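5/27/21

Okay, so I finally saw a real live band in a real live room again, and I'm going to write it all down before I lose it.

Graham Cheetham got us in at the Tindall, which is letting people back on a limited basis, little tables pushed way apart and a sign about keeping your mask on at the bar. Last time I was in there was November before everything shut, and the guy next to me was practically sitting in my lap. Tickets went for $16, and I would have paid double and said thank you.

The opener was a duo called Olto, a cello player and a woman on a beat-up drum kit, and I went in with my arms crossed. Cello and drums! But the second tune had this walking line, plucked, low and kind of grumpy, and she was playing brushes on the rim and barely touching anything else. Pauline Heywood leaned over and said "well, shoot," and that was our whole review. They only did 4 songs. I'd have taken four more.

I got back to the room past midnight and lay there with my ears ringing, still humming the thing they closed with. I never did catch the title.

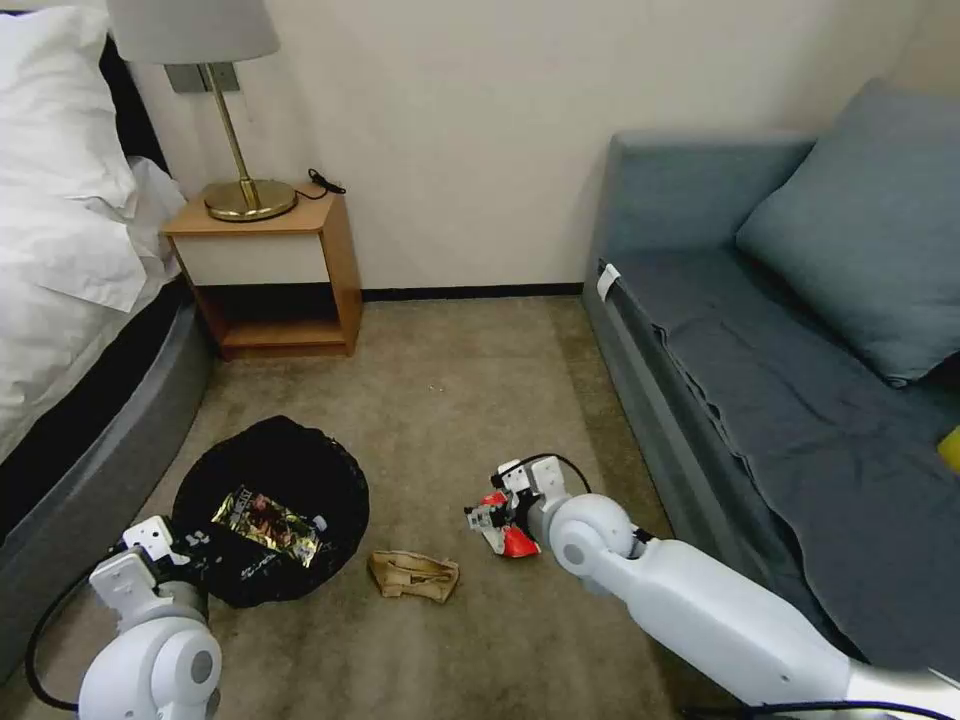

Bed, lamp, sofa. Home for the night in Granley.

Anyway, the main act. Urnia is a quintet now (they were a trio when I bought the first record) and the two horns change everything. The trumpet player is young and loud and goes for notes he has no business going for, and he gets most of them. The tenor hangs back and fills in underneath. The piano was a little flat up top and you could hear it on the ballad, but I kind of liked it, it made the whole thing sound like somebody's front parlor.

They did the long one from side two, and it must have gone on twice as long as the record. There was a bass solo in the middle that dropped so quiet I could hear the ice machine. Then the drummer came back in on the wrong beat, or what I thought was the wrong beat, and I spent the next few minutes trying to find one. Graham claims he had it all along. He did not, I saw his foot.

My only gripe is the sound man, who kept pushing the vocal mike up between songs so every bit of chat came out like a train announcement. Also no encore, because the place has to clear out early still. People stood around clapping for a good while anyway.

I bought the new record at the table and had it signed, number 435 of 700, with a green pen that smeared all over the sleeve. Pauline wants to borrow it first. We'll see about that. Driving home tomorrow, and I need to call the piano tuner about my own sad upright.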